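Start Essays Alltag Küche Archiv Kontakt

Ein Lob auf den Becher ohne Henkel

Ich trinke meinen Kaffee seit dem Umzug nach Bivville nur noch aus Bechern ohne Henkel, und ich möchte alle dazu überreden! Ein Henkel ist eine höfliche Einrichtung, gewiss, aber er hält einen auf Abstand. Wer den Becher mit beiden Händen umfasst, merkt sofort, wie weit der Tee ist – ob er noch brennt, ob er gerade richtig ist, ob man ihn schon wieder vergessen hat (bei mir meistens Letzteres).

Angefangen hat es mit Ánh Chu, die bei uns im Haus eine kleine Töpferei betreibt und mir 12 Becher aus einer Serie überließ, die im Laden nicht laufen wollte. Zu schlicht, meinten die Leute. Dabei ist das Schlichte das Schöne daran! Sie lassen sich stapeln, sie passen kopfüber ins Regal, Stifte stehen darin so gut wie Milchkaffee, und im April habe ich in neun davon Tomaten vorgezogen.
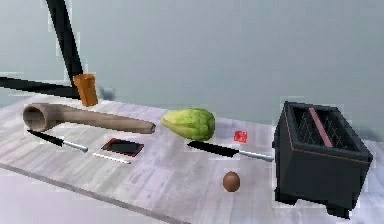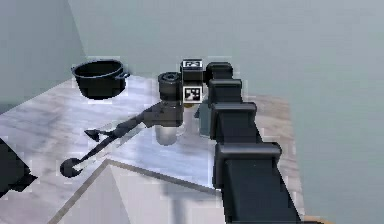

Zwei Ansichten vom selben Ort, in der ersten ein kleiner Becher weit hinten auf dem Tisch.

Phúc Vi, mit dem ich seit Jahren über solche Dinge streite, hält dagegen: Ein Becher ohne Henkel sei ein Becher, dem etwas fehle. Er schwört auf seine schweren Tassen von Fernmont und verbrennt sich nie die Finger, das gebe ich zu. Aber dann sitzt er da, zwei Finger im Henkel, und kommt mit der anderen Hand nicht vom Telefon los. Mit einem warmen Becher in beiden Händen geht das gar nicht, und ich finde, allein dafür lohnt sich der Wechsel.

Natürlich gibt es Grenzen. Dünnwandiges Porzellan und frisch aufgegossener Kräutertee, das ist kein Vergnügen, da hilft nur warten oder ein Tuch. Ich nehme deshalb dickere Wände und gieße nicht bis zum Rand ein. Meine Großmutter machte es mit ihren Senfgläsern genauso, sie wurde 88 und besaß meines Wissens keine einzige Tasse, die zu einer anderen passte. Ihre Gläser habe ich noch, und für Buttermilch sind sie bis heute unschlagbar.

Weitere Beiträge
Warum ich wieder mit der Hand abwasche
Der Tisch am Fenster
Brot vom Vortag, eine Verteidigung
Zwölf Löffel, keiner gleich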